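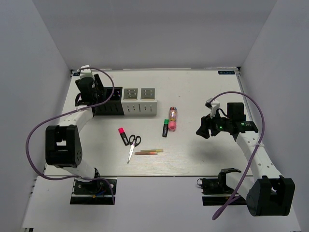 Two desk organisers joined together, with the stationery

How do you decide what goes where in a double desk organiser?

Posted by Milagros Escobar, 6 June 2022

Hello everyone, I hope this is the right section, as it's half tidying and half furniture and I wasn't sure. I've gone over to using two desk organisers joined together, having managed for years with a single pot that everything got jammed into, and I thought the extra room would sort me out straight away. It hasn't! I've now got more places to lose things in.

I do my letters and the household paperwork at the desk in the evenings, and I also keep the sign-up sheets for our walking group, so the pens get used every day and the rest of it only now and then. My trouble is that whatever system I start with on a Monday sort of mood has fallen to bits a few days later, and I'm back to tipping the whole lot out to find a rubber. Short things vanish to the bottom behind tall things. I've tried putting all the writing things in one half and all the "other" in the second half, but the "other" half is a jumble, and I can't see that splitting it up further would help when I can never remember what I decided.

Also, would you keep the pair in the middle of the desk at the back, or off to one side? I'm right-handed, if it matters, and I like to have a good clear patch to write on.

Thank you in advance, and sorry this has gone on a bit.

Prado_and_daughter

Hello Milagros, what a nice question, I've been through exactly this and I could talk about it all day (my daughter says I do).

What worked for me was to forget about types of thing and go by how often I pick them up. Put everything out on the desk first and work for a week straight from the pile. Each time you use something, pop it into the organiser. At the end of the week, what's in there is what you need near your hand, and you'll probably be surprised how little it is. Mine was two pens, a pencil, the scissors and a glue stick. The leftovers went in a biscuit tin in the drawer, and I've been to that tin perhaps twice since last August.

Then for the organisers themselves, tall at the back and short at the front, always. If a section is too deep for the little things, fold up a bit of card or an old tea towel and put it in the bottom, so your rubber and sharpener sit up where you can get at them. It looks a bit homemade but you won't see it once it's full. Paper clips want a lid, I'm afraid. I've never found any other way with paper clips.

As for where to stand it, I'd go to the left if you're right-handed. You reach over with your free hand while the pen stays in the other one, and your sleeve isn't forever catching on the scissors. Try it for a few days and if it annoys you, move it, it's only a desk organiser!

hodoroaga

Left side, agree with above. Get rid of the pens that don't work. I had 40 and most were dry.

Susberg Lane

I'd go gently with the left-hand advice, because it does depend on your light. My lamp is on the left and anything tall over there throws a shadow right across the page, so mine lives at the back on the right and I've simply got used to it. Have a look in the evening with the lamp on before you settle.

The other thing is labels. I know it sounds fussy, but you said you can't remember what you decided, and a bit of masking tape inside the rim of each section with one word on it cured that for me. After a month or so I peeled them off.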